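Kitchen Table Tips: Getting Through the Customs Talks Without Buying Forty Cans of Anything

Filed under: Home and Pantry, News at Home

Every time Vuvatberg and Jorden sit down to argue over the Jastport crossing, my inbox fills with the same advice. Stock up. Freeze everything. Buy oil by the drum before the tariffs hit. I have lived through enough rounds of these talks to be tired of it, and I have a shelf of lentils from the last round to prove that I once listened.

So these are my tips for running a house while two governments issue statements. Some are about food and some are about reading the news, and I've stopped seeing much difference between the two.

Read the verb before you shop

When a minister has "proposed" something, nothing has changed at the store. The same goes for "called for," "signaled," "welcomed" and "expressed concern over." I keep a list of these on the inside of a cupboard door. The verbs that should get your attention are "signed," "ratified" and "took effect," and even "signed" has let me down. The transit deal was signed in December and the parliament in Vuvatberg sat on it for months afterward. Trucks went through under the old rules the whole time. Plenty of my neighbors had already paid extra for coffee.

If the story doesn't say which of those verbs applies, assume it's the weakest one.

Find out who gets to vote on it

A foreign minister can shake hands on nearly anything. Look for the line, usually near the bottom, that says what has to happen next. Does it need both parliaments? Does a court have to look at it? Is there a technical annex that "will be agreed at a later date"? The annex is where the real fight over Jastport has always been, and it's the part that never makes the headline. The last draft had 22 articles, and the press in both capitals wrote almost entirely about the first one, the one with the nice words about friendship.

Make a price book

This is old advice from before anybody had a phone, and I still think it beats every app. Take a small notebook. Write down what you pay for the things you really buy, with the date and the store. Mine has flour, rice, cooking oil, coffee, canned fish, butter, dish soap and cat food.

Then, when someone tells you that prices have doubled on account of the talks, look it up. Twice now I've been told this about cooking oil. The first time it had gone up a little, in line with everything else. The second time it was cheaper than in the spring. I don't claim this proves much beyond my own two stores. It did stop me from driving across town.

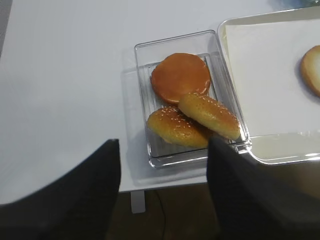 A price book also shows you the opposite problem, which gets less attention. Sometimes a tariff is dropped with a lot of flags and photographs, and the price on the shelf stays right where it was. Under the Ambrose protocol the duty on canned fish came off completely. I have been writing down the price of canned fish ever since. Somebody is keeping that money and it isn't me.

Don't trust a map you saw once

Border stories come with maps, and maps look more certain than they are. The one that went around in the last round had a thick red line straight through the harbor approach. It came from one side's own position paper. The other side's map puts the line well to the east. Both were printed in newspapers as "the disputed zone" with no source under them.

Before you repeat anything about who owns what, check who drew it. If there's no name under the map, treat it as a drawing.

Two weeks of food is plenty

I'm not against a full pantry. Storms happen, people get sick, the car breaks down. Keep enough ordinary food for 2 weeks and rotate it. Put new cans behind old ones. Write the month you bought it on the lid with a marker, because the printed dates are tiny and always on the side facing the wall.

What I am against is buying for a blockade that exists only in an opinion column. Flour gets bugs. Oil goes stale, sooner if you keep it next to the stove. Whole wheat flour and brown rice don't keep nearly as well as the white kind, and those seem to be exactly what people panic-buy. If you have the freezer room, give new flour a few days in there before it goes in the bin, then let the sealed bag come back to room temperature before you open it.

And buy what you eat. A family that has never liked chickpeas is not going to start liking them over a customs dispute.

Watch for the anonymous official

"A senior source close to the talks" is someone who wants you to believe something. Maybe it's true. But there's a reason it's being said this week and by a person who won't put a name to it. During the last round, one such source said the crossing would close within days, and another, in a different paper on the same morning, said a full agreement was near. Neither happened.

My rule is to wait for 3 outlets that don't quote each other. Check that part carefully. A lot of what looks like five reports is one report with four coats of paint. Go down to the second paragraph and see whether it says "according to" and then the name of another paper.

Set a time for the news and keep it

I read mine at 6 in the evening with something on the stove. Diplomatic talks are slow. A statement at breakfast is usually corrected by lunch, and if you skip both you've missed nothing. Turn off the alerts. If the crossing does close, you'll hear about it from the person in front of you in line.

For supper on nights when there's a press conference, make something that can wait. These things never start on time. Soup is good. So are burgers if you set out the parts ahead of time and keep them covered in the fridge until people are ready to eat. Let hot food go in while it's still fresh off the heat, in a shallow container so it cools fast, and don't leave it sitting on the counter through the questions from reporters.

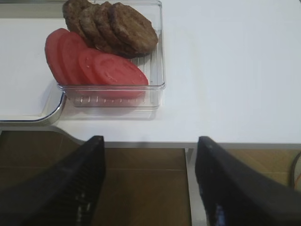
Cooked patties and sliced tomatoes in a clear container.

If you do keep tomatoes overnight once they're cut, blot them with a paper towel first. They'll still be a bit sad the next day. Put them in a sauce.

Be careful with the big round number

There was a figure that wouldn't die last year: that the new inspection rules would cost the average household 115 a month. I tried to find where it came from. The paper that ran it first credited a think tank, the think tank credited a trade group, and the trade group's own report said that was the upper end of one estimate, for households that bought all of their food from across the border. I don't know any households like that. I'm not sure there are any.

When you see a cost per household, ask which household. Ask whether it's a month or a year. Ask who paid for the report, and whether they own trucks.

What to do when they walk out

They'll walk out. Somebody always does. In my experience a walkout is when the talks are at their most normal, and the delegation is generally back after a weekend at home. Don't go to the store on the evening of a walkout. The lines are terrible and the bread is gone by then anyway.

If you need bread, a basic loaf takes flour, water, salt, yeast and most of an afternoon. Go easy on the flour. Most of the dense loaves I've been handed came from somebody adding more because the dough felt sticky. Sticky is fine. Wet your hands instead.

A few small ones sent in by readers

Keep a copy of the old customs allowance taped inside your suitcase if you shop in Jastport. The officers on the two sides don't always have the same sheet.

Save receipts for anything you carry over, even cheese.

Tea in a tin by the window does not keep. Move the tin.

One reader swears by reading both governments' statements side by side with a pencil and underlining what's in one and missing from the other. I tried it on the last joint communiqué and they couldn't even agree on how long the lunch was. I'd recommend it, though use the printed versions, as the ones online get changed.

Next time: whether to descale the kettle with vinegar or citric acid, and what an observer mission can and can't do once it gets to the harbor.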